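4.2 Checking the hand-held grippers before a session

Applies to the Palto pair, build notes by Octavian Ene. 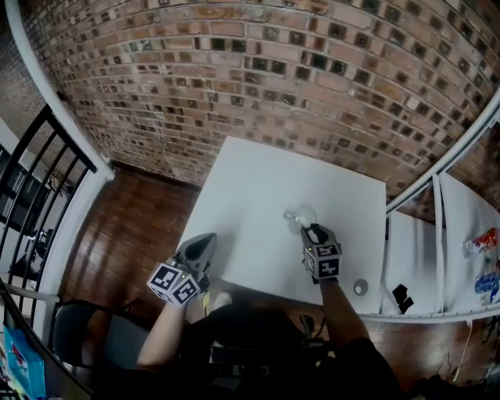
1. Sit square to the table, one gripper in each hand.
2. Turn each wrist slowly. The marker cube must stay clear of your sleeve.
3. Close the jaws until they touch, then release. If they bind, back off the pivot screw and repeat.
4. Start the tracker and hold both grippers still for 15 seconds. The log should show 575 or more good readings per cube.

Note: a low count on one side only – reprint that cube's faces at full size.

Caution: stop squeezing as soon as the jaws meet a glass object. The trigger has no force limit.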